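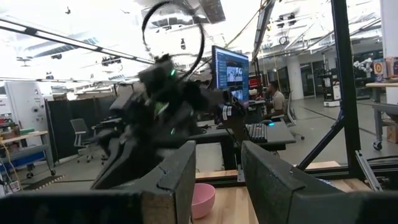
Wrist view at the two-arm table, pink bowl between the fingers, second arm on the move behind.

I went over to Moten with a list of questions about safety rules and came home with most of them answered by one person, the woman who writes and looks after the rules for the robot arm benches. She asked me to leave her name out, partly because she thinks rules should belong to the room they're used in and partly (I suspect) because she gets enough email already. So she's just "the rule writer" here, and she laughed when I told her that.

I'd pictured a fat binder. What she has is 2 pages, stapled, with coffee on the corner.

"The old one had 338 numbered items," she told me. "It came over from the Irolstead shop, where they had big fenced machines, and somebody kept adding to it every time anything got bumped. I asked people to tell me one rule from it without looking. Most of them could tell me to wear closed shoes."

She cut it down last June. I asked what survived, and she went straight to speed. Any arm that a person can reach while it's powered runs at a limit of 200 millimeters per second during setup, and you only turn that up once the motion has been run through slow, start to finish, with somebody's hand on the stop button. She's a stickler about the hand being on it.

"Near it doesn't count," she said. "People say, oh, it's right there. Then the arm swings wide and they step back, and now it's three feet away."

We got talking about tables with two arms, because that's where most of my own questions were. I look after a much smaller setup at Lokcombe, and we only just got our second arm, so I was taking notes as fast as I could! My assumption had been that two arms meant the same rules twice. She shook her head at that one.

"With one arm you learn its reach and you stay out of it. With two, you watch the one that's holding something, and the other one comes at you from the side. So my rule is that both are live or both are off. You never reach in to fix a bowl under one arm because the other one's the one that's moving."

That goes for small stuff too - a tipped cup, a cloth that's slid over, whatever. Stop both, wait for them to settle, say "hands in" out loud, fix it, say "hands out." I told her it sounded a bit like a cooking show. She said she'd take it, as long as people said the words.

I asked about cables next, which I figured would be a quick one, and we were on it for twenty minutes. She likes a cable loop with plenty of slack so the arm can turn all the way without pulling, but she wants you to walk the arm through its worst pose by hand first and look at where the loop goes. Does it catch on a post? Does it drop down onto the table? If so, you move the tie point and do it again. Loose cables on a desk she can live with. Loose cables on the floor where people walk, no.

Then gripper fingers. Hers get looked over every 6 days of use, and the check is short: seams, screws, tips, anything worn down to where it might let go of a dish. Scuffs are fine and she doesn't want them reported. "If I make people write down every scratch, they'll stop writing down the cracks," she said, and I've repeated that to everybody at home.

What about people at the desks close by, the ones who aren't running anything? I'd wondered about that since I have the same problem (our space is tiny). She said this is the part of her rules that changes most. Right now the person starting a run has to call it out, and anybody sitting nearby has to answer. A wave is good enough. Headphones are allowed, but then the person starting has to walk over to you. She tried banning headphones for a while and everybody hated it, her included.

I asked if she followed the published standards, and she does read them, more carefully than I do I'm afraid. But she keeps them on a shelf as the thing she checks her pages against. "A standard tells me what I have to cover. It doesn't know where our door is."

The one place she wouldn't budge was who gets to change the rules. Anybody can suggest a change, on paper, and it gets tried for two weeks with the old wording crossed out but still readable. If it's still annoying after that, it goes back. The folks on the Mokgethi project suggested the "hands in" call, and she admitted she thought it was silly at first.

We ran out of time before I got to storage positions and what to do after a power cut, so those are going to have to wait for a second visit. In the meantime I've asked if I can borrow the 2 pages and mark them up for our table. She said yes, but I have to send back anything I cross out.

Posted October 16, 2020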